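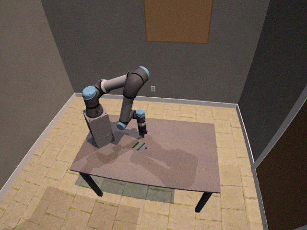 I have been shopping for a house in Varside since August, and I would like to say a word for the dining room, which has been taken out of nearly every one I've walked through. The agent calls what replaced it "flow." You come in the front door and you can see the stove, the couch, the back fence and whoever is on the couch. I don't want flow. I want a small room with walls on it, a rectangular table in the middle, and a pale tile floor like the one in the picture, so that when somebody drops the peas I can find the peas. I've been told this is a dated preference. The woman who told me was standing on gray carpet in a house where the only place to eat was a counter with stools, and she had a hand on one of the stools as if it might bolt.

Let's talk about the stools. A stool is a chair that has given up on you. You can't lean back in it, your feet don't reach, and everybody sits in a row facing the sink like passengers. You can't have an argument across a counter. You have to turn sideways to do it, and by the time you've turned, the other person has gone to get more ice. My brother-in-law and I haven't had a decent fight since he remodeled.

He paid Gerkard, the contractor everyone over on that side of town uses, to take out the wall between his kitchen and dining room. They found a pipe in it, as people do. For 11 weeks the family ate in the garage, at a folding table, with a door at one end and the freezer humming, and my sister let slip at Thanksgiving that the kids had liked it. Of course they had. It was a room with a table in it. Then the wall was gone, the folding table went back behind the bikes, and now they eat in three shifts on the couch in front of a television that can be seen from every point in the house, including the bathroom if you leave the door open.

The case against the dining room is that people only used it twice a year. I grew up with one and I'll grant that ours was used for meals about 14 times in my whole childhood. The rest of the time it was where you did taxes, cut out dress patterns, wrapped presents, and got told that the dog had died. It had a door. You could leave a jigsaw puzzle out in there for a month. Where does a person in an open floor plan leave a jigsaw puzzle? I asked the agent, and she said there were roll-up mats for that.

My friend Estrella Robles, who sells furniture and ought to know, thinks I'm being sentimental, and she has a point she likes to make at length. Walls cost money and heat. Families were cramped and the cook was stuck alone in the kitchen missing the jokes. All true, and I've been that cook. I'd only say that I have also been the cook in the new arrangement, with 11 people watching me scrape the burned part off the rolls, and I missed the door very much. Some jokes are worth missing.

She also says nobody buys a real table anymore. They buy the Putow, which is a desk that folds out into a dinner for four if none of them have elbows. It costs 700 dollars. I sat at one in her showroom and it sank slightly on my side, the way a polite person does when you've said something wrong.

What annoys me most is how the dining room is sneaking back under other names. The last place we saw, on Harb Street, had a "flex space." It was off the kitchen, it had walls, and you could have put a table in it with a little room left to push back a chair. The owners had put an exercise bike in it. The listing said the space was ideal for yoga, remote work, a growing family or a pet. I stood in there for a while with my arms out. The agent asked if I could picture myself using it.

I said I thought I could eat in it. She wrote that down, and we went to look at the deck.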